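Grandport Seed Library Opens Its Doors for a Second Growing Season

GRANDPORT – The Grandport Seed Library is back this March, and it has a lot more to share! After a first year that surprised everyone involved, the free lending collection reopens on Sunday at 10 a.m. in its new home on the ground floor of the Ostapchuk Building, with longer hours, more shelf space and a whole wall of flowers.

The idea is simple. Anyone who lives in Grandport or neighboring Flunamcombe can come in, pick out up to 3 packets per visit and take them home to grow. There is no card to apply for and no fee. Gardeners who have a good summer are invited to let a few plants go to seed and bring some back in the fall, labeled with the name of the plant and the street it grew on (the street names turned out to be the part people love reading most).

Over its first season the library gave out 3,334 packets, and 1,022 came back filled with home-saved seed. Beans and tomatoes led the way, followed by calendula, dill and a tall pink hollyhock that now seems to be growing along half the fences in Flunamcombe. 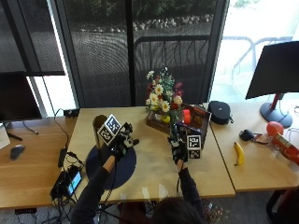 Flowers get much more room this year. Last season they shared one drawer with the herbs, and by the middle of May that drawer was empty. The new wall has zinnias, cosmos, snapdragons, sweet peas and poppies, sorted by how much sun they need, plus a section for people who garden on a balcony or a windowsill. There is also a small shelf of native meadow plants, including milkweed and black-eyed Susan, collected from gardens on both sides of the river.

The vegetable drawers have been refilled too. Among the new arrivals is Hellness, a short, stocky pole bean that several Flunamcombe families have grown for years and that has never been sold in stores. It climbs fast, shrugs off a cool spring and is delicious picked young. Supplies are small, so the library is asking that each household take one packet and save a handful of pods at the end of the season.

Opening day will include a seed-starting table for beginners, a swap table for spare pots and trays, and coffee all morning. Kids are very welcome. Visitors who have seed to donate can bring it in any clean paper envelope, and packets from last year are fine.

After opening day, the library will be open every weekday afternoon and on Sunday mornings through the end of October. The entrance is on the courtyard side of the Ostapchuk Building, with step-free access and bike racks next to the door.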